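1/ 换相机这件事我拖了快一年，十月终于下手了，买了台二手无反。好几个人私信问我怎么挑的、踩了什么坑，干脆开一串慢慢写。话多，见谅哈。

2/ 先说背景：我原来那台单反用了很多年，快门声跟关车门似的，在图书馆拍一张全场回头。机身加上变焦头，背一天右肩就不行了。我又不靠拍照吃饭，就是周末走走路、拍拍朋友、拍拍菜市场，真没必要扛那么重。

3/ 预算定得很死，超了就不买。所以新机一开始就没看，直接看二手。这里插一句，二手价跟着新品传闻走的，一有人说下一代要发布，老款挂出来的就多，价格也松动。我不信传闻，但我信因为传闻急着出手的卖家哈哈哈。

4/ 我看的第一台是在一个叫 Ravside 的二手平台上，照片拍得特别漂亮，描述就四个字：“成色极佳”。问快门数，不回。问有没有修过，回我一个笑脸。好的，再见。

5/ 第二台是 Pirmin Thaler 介绍的，他一个同事要出。机器没毛病，就是握柄太浅，我小拇指没地方放，悬在外面。拿了五分钟我就知道不行。所以能上手一定要上手，参数表上可不写你小拇指的感受。

6/ 最后这台是在 Kälin 买的，一家实体店，门面很窄，进去以后全是玻璃柜。店员 Marlies Rüegg 人特别好，我在那儿磨蹭了一下午，她就一台一台往外拿，也不催。快门数 1461，我以为她少念了一位，让她又查了一遍，还是 1461。

7/ 前任机主大概是买回去拍了一次旅行就塞柜子了。感谢这位不知名的朋友，你的三分钟热度成全了我。

8/ 说说我当场检查的东西，给要买二手的朋友参考：
卡口有没有磨损，一圈看过去要均匀。
传感器，小光圈对着白墙拍一张，放大看有没有黑点。
每个按钮每个拨轮都按一遍转一遍，别不好意思。
热靴插个东西试试松紧。
电池仓和卡槽打开闻一下（对，闻），有霉味的我不要。
屏幕翻出来再翻回去，多来几次。

9/ 白墙那张我拍出来两个小点，心里一凉。Marlies 拿气吹吹了两下，再拍，干净了。所以看到点先别慌，让人家吹一下再说。吹不掉的再谈价或者走人。

10/ 镜头我只留了一支定焦，30 毫米的。变焦头跟老机身一起出掉了。一开始手痒得不行，站在那儿总想拧一下，什么也拧不到。过了两周就习惯了，走近两步、退后两步的事。

11/ 写到一半，歇一歇，后面继续唠。

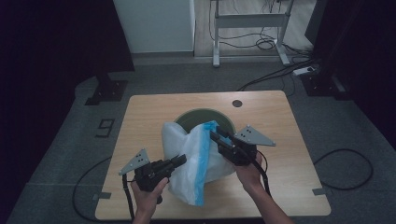
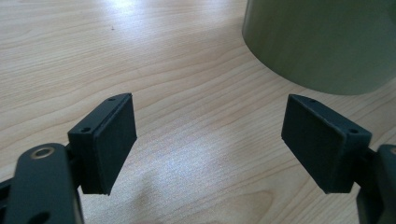

12/ 电池！必须单独说电池。从单反换过来的人请做好心理准备，以前我出门一块电池能用好几天，现在一下午就开始闪红格。我买了块副厂的，Tindberg 家的，目前没出什么怪事，就是电量显示很随性，从 70 直接掉到红，中间的过程省略了。

13/ 后来我学乖了：不拍的时候直接关机，别指望它自己休眠。取景器和屏幕的自动切换也挺烦，相机挂在胸前，衣服蹭到感应器就亮，白白耗电。我现在固定只用取景器，要看屏幕再手动切。

14/ 说到取景器，电子取景器我是抱着偏见去的，总觉得像看小电视。用下来白天很好，曝光补偿转多少立刻看得见，我这种老是忘了把补偿转回来的人简直得救。晚上还是差点意思，噪点爬来爬去的，快速转动的时候有点晕。

15/ 对焦。人眼识别开着拍朋友是真省事，我给 Sajib Biswas 拍了一晚上，他一直在讲话一直在动手，眼睛基本都是实的。拍菜市场我就关掉，不然它老去抓后面路过的人，我想拍的是白菜！

16/ 颜色这块我不太懂，不敢乱讲。只说个人感受：默认的有点偏冷，我把白平衡往暖拉了一格，对比度降一格，然后就再没动过。直出发给家里人看，没人说像手机拍的，也没人说不像，就这样吧。

17/ 有人问要不要买那种很贵的背带。我原装的用了三天就拆了，太硬，勒脖子。换了一条 Jakis 的细绳，轻是轻，但是扣环的地方会蹭机身，我垫了一小块皮子。你们要是有更好的办法，评论里教教我。

18/ 差点忘了讲怎么处理老相机。我本来想放店里寄卖，后来 Heidrun Schwaiger 说她想学，就便宜给她了，连镜头带包。她第一天就发来一张对焦完全跑到背景上的猫，配文“这个声音好爽”。关车门那个快门声，她喜欢！

19/ 后悔的地方也有。菜单乱得要命，想改个文件命名翻了三层没找着，最后还是查的说明书。机身小了，戴手套就很难按准，冬天估计要骂人。还有就是接口盖，那片小橡胶软塌塌的，我总觉得哪天会掉。

20/ 总有人问值不值。我只能说这个月我带它出门的次数，比老机器去年一整年都多。以前是“今天要拍照吗？算了太重”，现在往包里一塞就走了，拍不拍再说。

21/ 回一下评论里 Cyrill Reisinger 的问题：转接环我没买，手里没有老镜头要转。你那几支手动头要是舍不得，先借个环试一天再决定，合焦放大来回按，有人觉得好玩，有人一小时就烦了。

22/ 还有人问 RAW 要不要拍。我是 RAW 加 JPEG 一起存，结果 RAW 到现在一张没打开过，硬盘倒是快满了……下周准备改成只拍 JPEG，重要场合再开。

23/ 先写到这儿，我去充电了，两块都空了。镜头滤镜那个话题单独开一串，等我把手上这片鬼影严重的退掉再写。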